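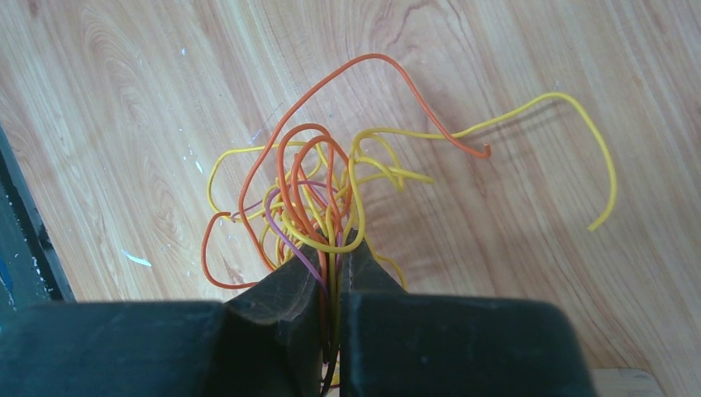 Anybody can pick up a block, a reader told us after our last gripper roundup, so why not give the poor things something floppy and see who's still smiling? We thought that was a fair challenge, and a pretty fun one, so off we went to the Traswood workshop with a long list and a big bag of snacks.

Wooden blocks hold still and forgive you. Anything thin and stretchy tends to slide off to one side just as you start to feel good about yourself (ask me how my first morning went!).

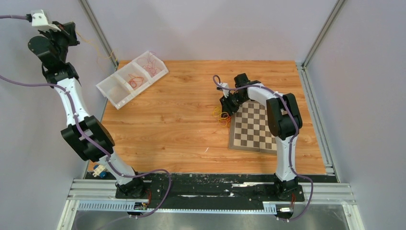 4 min read

The plan was to run the same pair of arms with the Callthorpe fingers and then with the Orellana ones, 50 tries apiece, and keep the controller settings exactly as they were.

I'd expected the grip force to matter most, and I fussed over it far too long.
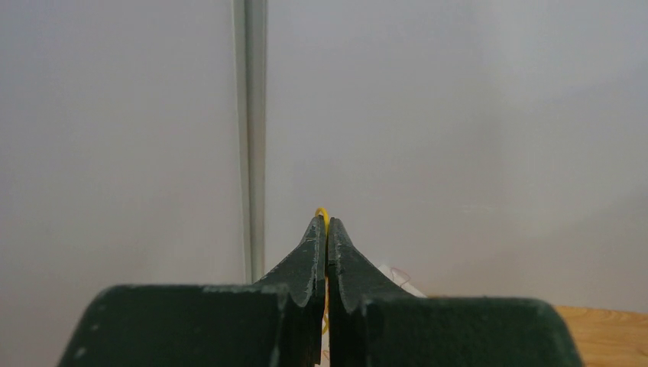

What mattered a good deal more was how well the tips met. A gap you'd hardly notice with a chess piece is plenty of room for a thin strand to slip through, and the Orellana set, once we'd lined it up properly, closed the neater of the two. 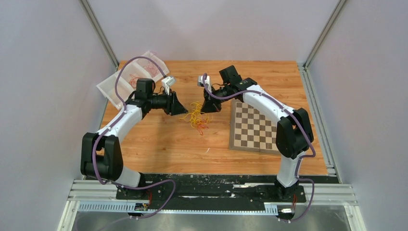 Handing things from one arm to the other is slower going, and I'd plan on a full afternoon of patient fiddling before you judge either set on it.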